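Print | E-mail

My job title at Matholm has the word "learning" in it. I should say up front that the robot does the learning. I pick up what it drops.

A thread on how you gather examples for one of these things, for the people who keep asking me at parties and then go and find the dip.

The unit is an episode. One person drives the arm by remote, does one small task start to finish, and stops. Cameras run, joint positions get logged, a file appears on a disk. Then you put everything back and do it again with the object moved a hand's width to the left.

We have over 4,000 of these since February. People hear that number and picture a warehouse full of gleaming machines. It's one room with carpet.

The project is called Vutholm. The recording software is called Sudden and takes most of a minute to start. I didn't name either of them and I've stopped bringing it up.

Tasks so far: pick up a flat thing, hand over a flat thing, stand a flat thing up, put a flat thing down on top of another flat thing. You will notice a theme. Flat things are awful. A mug has a handle and wants to be helped. A card lying on a table would prefer that you left.

The trick a good driver finds by the second day is sliding the card to the table edge so a finger can get under it. The trick a bad driver finds is pressing down until the card bends and pops up by itself. Both go in the same folder until somebody watches the videos.

I am the somebody who watches the videos.

Labels we use: good, usable, recovery, bin. "Recovery" means the driver messed up and then fixed it, and those are worth more than the good ones. A model that has only seen clean grasps has no idea what to do when the card slips. It just carries on, holding air, very sure of itself. I've worked with people like that.

So for two weeks we made mistakes on purpose. It is surprisingly hard to fumble a card naturally when a stopwatch is going. Our best driver was the worst at it. Her fumbles looked like stage falls.

Nobody warns the new drivers about boredom, so I do. Somewhere past episode 17 of a session your hands go quick and lazy and every grasp comes from the same angle. The data looks lovely and teaches one thing. We swap drivers at 17 now. That number came from me going back through the recordings with a pencil and a bag of pretzels.

Background matters more than I wanted it to. Our first model could stand a card up beautifully as long as the blinds were down. Raise the blinds and it reached for a patch of sun on the table, four times in a row, with real tenderness.

So the rule became: leave the mess in. Don't tidy the table between runs, don't hide the cables, don't ask people to duck. If someone wants to sit there with their laptop open, fine, they're scenery. The model has to live in rooms with people and laptops in them eventually.

Same for the things we hand it. I bought a pack of blank white cards and the model got very good at blank white cards. Since then it's been whatever people have in their bags – loyalty cards, badges, photo cards, a library card that had expired under a previous administration.

Cameras next. The room cameras give you the big picture and then the arm parks itself right in front of the object at the only moment you care about. The wrist views are close and crooked and full of robot. I resisted them for a month. I was wrong, and it's in the meeting notes that I was wrong, in bold. 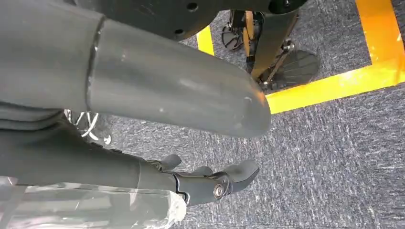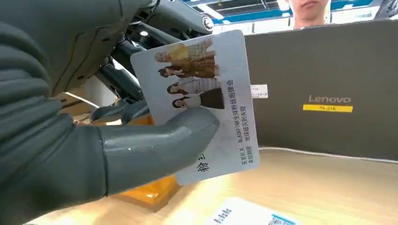 Photos: Ustyna Sirko / Matholm

With the card, look at where the thumb is. It lies right across the lower half, and some of the printing has gone missing under it. For a grasp that's fine. For a model that's also supposed to know which way up the card is, it's a nuisance, and the photo on it being sideways doesn't help. I labeled it usable and then argued with myself over lunch.

The open fingers over carpet get asked about too. Yes, we keep stretches where the gripper has nothing in it. Empty is a state. If you trim all of that out, the model never sees what "not holding anything" looks like from the wrist, and you're back to the confident air-carrying.

The yellow tape on the floor is my favorite piece of equipment in the building, and it's tape.

Someone asked whether we could get all this from simulation. Partly! We have a simulator, nicknamed La after the noise it makes when physics gives up and the card leaves through the ceiling. La is great for reaching. La has opinions about friction that I can't share.

Next batch is envelopes. They're flat, but they also open, so the new guidelines have a whole page on flaps. I wrote it on Friday afternoon and it reads that way.

If you drive arms for a living and have a good way to get a card off a bare table without an edge nearby, my replies are open. Suction cups don't count – we've had that meeting.

Print | E-mail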